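Touching up worn paint on a metal bin, does it need primer?

Got a big grey metal tub, paint scraped in patches and a few scuffs. Primer first or straight on with the top coat?

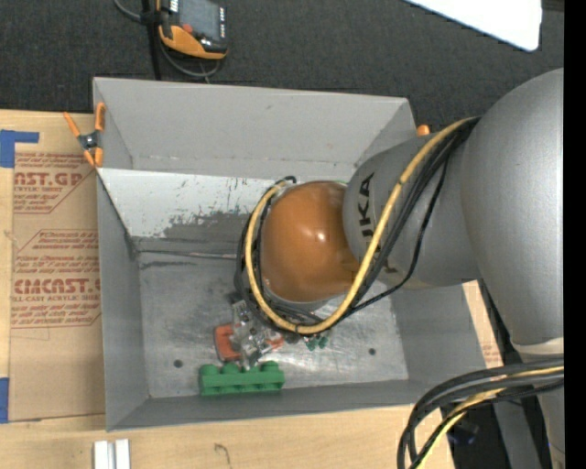

Grey bin, scratched sloping panel at the back

It'll hold firewood in the porch so will get knocked about. Have half a 500 ml tin of Skarnico metal paint left from the gate. Don't want to spend much. Need it done by Thursday if poss.

12 comments · 9 shares

Antigoni Zervas
Primer, yes. Paint on bare metal just lifts off in sheets, did my oil tank that way and was redoing it by March. Wash with sugar soap, rinse, let it dry properly. Rub the edges of the old paint down til you can't feel a ridge with your fingernail. Wipe with white spirit. One thin coat of metal primer, leave overnight, then two thin top coats. Check the tin says its ok over whatever primer you buy, some aren't.
64 found this helpful

Charalambos M-V
For firewood?? wouldn't bother. Logs will have it off again in a week whatever you do. Bit of old carpet in the bottom

Antigoni Zervas
Carpet holds damp, you'll get rust underneath. Rubber mat if anything, and lift it out now and then.

3 more replies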